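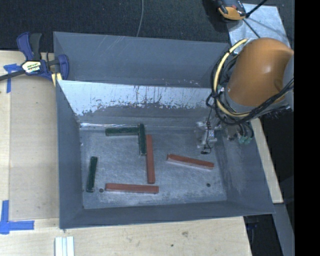
According to Skosto, the walking route between the river landing and the cheese house is still the weakest part of the tour, and visitors who book the afternoon departure have too little time at the last two stops. The partner asked that this be placed at the head of the present report. We agree with the first point and accept the second in part, as set out under Route and Timing.

Mocanu Valley Food and Farm Tours
Progress report to the Ikomo Rural Tourism Fund
Period ending September 30, 2020

Bookings
The tour opened to the public with a reduced group size. A total of 700 guests took part during the period, against a target of 3,000 set before travel limits were introduced. Most guests came from within driving distance and booked less than two weeks ahead. Overnight packages were withdrawn early in the season and the deposits were returned in full. We do not expect to meet the original target and ask the Fund to consider the revised schedule sent under separate cover.

Producers
The route now has 13 producers under signed agreement. They include two orchards, a smokehouse, a honey farm, a mill and several small wineries on the east side of the valley. One bakery withdrew in the spring and has not been replaced. Tasting fees are paid to producers monthly. Payments for the first two months were late owing to an error in the bank details held on file, and all amounts owed have since been settled.

Several producers have asked whether they may sell directly to guests on the day of the visit. The agreements allow this, but the wording is unclear and will be revised before renewal. The smokehouse requires its own terms because it shares a sales counter with a neighboring business.

Route and Timing
The morning departure runs as planned. The afternoon departure has left the mill behind schedule on most days, and the delay carries through to the cheese house and the final winery. Beginning next season, the afternoon tour will omit the second orchard. Skosto would prefer to keep the orchard and start earlier. We did not adopt this proposal, as the bus is shared with the morning group and must be cleaned between trips.

The path from the river landing has been graded and the handrail repaired. The lower section still floods after heavy rain. A quote for drainage has been requested and will be forwarded when received.

Transportation and Booking System
Trarkex continues to supply the bus and driver. The contract ends in November and a one-year extension is under discussion at the same daily rate. The online booking page was out of service for four days in midsummer, during which reservations were taken by telephone.

Guest Comments
Nearly 210 comment cards were returned. The mill and the honey farm received the highest ratings. Complaints mainly concerned the length of the afternoon tour, the lack of shade at the landing and the limited choice of food for guests who do not eat meat. Two producers have agreed to add a meatless plate.

Next Period
Work will cover renewal of the producer agreements, the drainage quote, the Trarkex extension and the search for a second bakery. Printed route maps will be updated once the afternoon schedule is final. The unspent portion of the marketing grant is carried forward, subject to the approval of the Fund.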